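Search this site
Enter keywords

Basic Home Maintenance, evening course
Handout 4: Choosing, keeping and looking after hand tools
Tutor: Tamara Horobets

Please read this before the practical. We will start at the bench at 7 p.m. and I won't be going over sections 1 and 2 again in the class.

1. What you need to own

Most people who come on this course own either too few tools or a drawer full of poor ones. For the jobs we cover up to April you need a hammer, a flat screwdriver and a cross-head one, an adjustable spanner, combination pliers, a tape measure, a knife with a sliding blade, and a small level. Everything else can be borrowed or bought when a job calls for it.

Buy the screwdrivers singly if you can. Cheap sets often have soft tips, and a soft tip rounds off the screw head. Once the head is rounded you have a much longer job than the one you started. Pick the handle up before you pay for it. If it turns in a dry hand in the shop it will turn in a damp one under the sink.

Declan Sheehan's notes from last year (copies in the blue folder) have a table of screw sizes and the driver that fits each. Learn the 2 rows he has underlined.

2. Where to keep them

There are three usual ways: a bag, a wall board, or a fitted case.

A bag is quick to fill and slow to find things in. Edges knock against each other, so chisels need guards and blades must be retracted. Empty it out now and then and brush out the grit.

A wall board suits a garage or shed. Draw round each tool with a marker so that gaps show. Keep it off an outside wall if that wall sweats in winter -- rust starts behind the tool, where you don't look.

A fitted case has a shaped recess for each tool. You can see straight away when something is missing, and the case goes on a shelf or in the car. The drawback is that a replacement of a different make may not sit in the old recess. Clear some table space first so the lid can go right back. 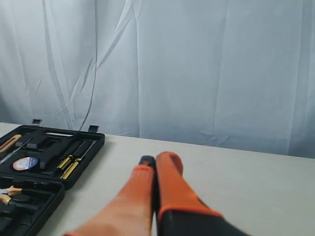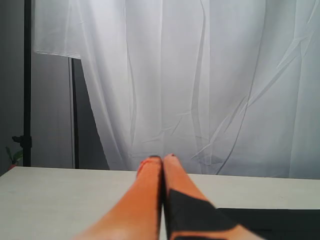
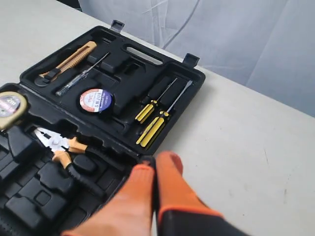
3. Cleaning and rust

Wipe metal parts with a dry cloth after use. If they have been in wet plaster or soil, wash them, dry them at once and put on a thin film of light oil. Wipe the oil off again until the metal hardly feels greasy.

For light rust, use fine wire wool and a little oil, rubbing along the length of the tool. For heavier rust, soak the part in white vinegar overnight, rinse, dry and oil. Do not soak anything with a wooden handle or a plated finish.

Wooden handles want a coat of linseed oil once a year. Spread used oily rags out flat to dry outdoors -- a heap of them can catch fire.

4. Blades

Change a knife blade as soon as it starts to drag. A blunt blade needs more force and that is when people slip. Cut away from your body, against a metal straight edge, and take 2 or more light passes instead of one hard one. Old blades go in a lidded tin marked "blades", never loose in the bin.

5. For next time

Bring one tool from home that needs attention. Halyna Pylypenko will have wire wool and oil at the side bench, 10 minutes before the start.

Related handouts
Handout 3: Fixings for solid and hollow walls
Handout 5: Dripping taps and washers
Handout 6: Filling and sanding (C. Dalisay)
Bench rules for the Fillberg workshop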